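Furnished rentals should come with less furniture

I have lived in furnished rentals for most of my working life, first in Stundville and for the last few years in Dullholm. My rent is 890 a month, and part of that pays for things I would never have chosen. I think landlords should furnish less and renters should ask them to.

The usual argument for a full set of furniture is that it saves the tenant money. For a bed and a table that is true. It stops being true with the second armchair, the glass cabinet and the wall art. My lease has an inventory of 55 items, and I am liable for every one of them. When I moved out of the last place I was charged 19 for a vase that had sat in a closet since the day I arrived.

There is also the question of floor space. My apartment is 432 square feet. A sideboard I don't use takes up the spot where a desk should go, so I work at the kitchen table and clear it before dinner.

A bedroom needs a bed, a lamp and something to put the lamp on. A couch can be a plain, low one.
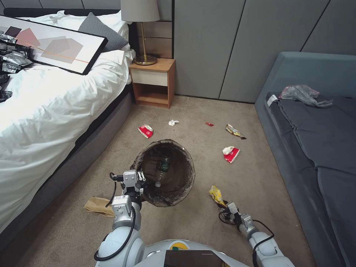
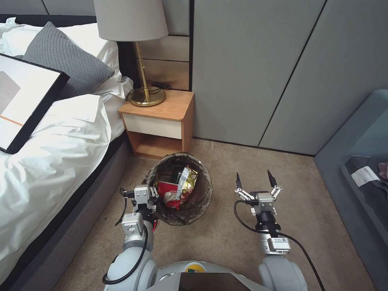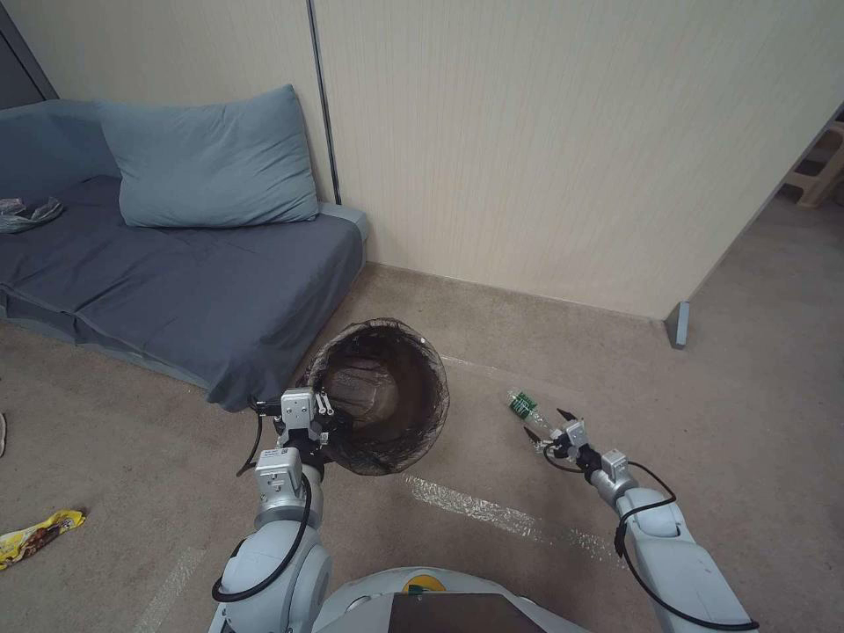

What the lease should say

The fix is simple enough. Before signing, a tenant should be able to cross items off the inventory, and the landlord should have two weeks to take them away. Storage costs money, and I understand why owners don't want to pay for it – but many of these pieces were bought to fill a listing and could be sold.

My landlord agreed to remove a bookcase in December after I asked twice. It took one afternoon. I would have taken the sideboard out too, but he wanted it left where it was.

Sofia Tavares

We use cookies to remember your settings. Accept | Manage choices

3 comments

Akpalu: I rent out two units and tenants complain when there is no sideboard. You can't please everyone.

mid_floor_renter: Charged for a vase, same here. Mine was a fruit bowl.

Renunine: Two weeks is too short if the owner lives out of town. A month would be fair.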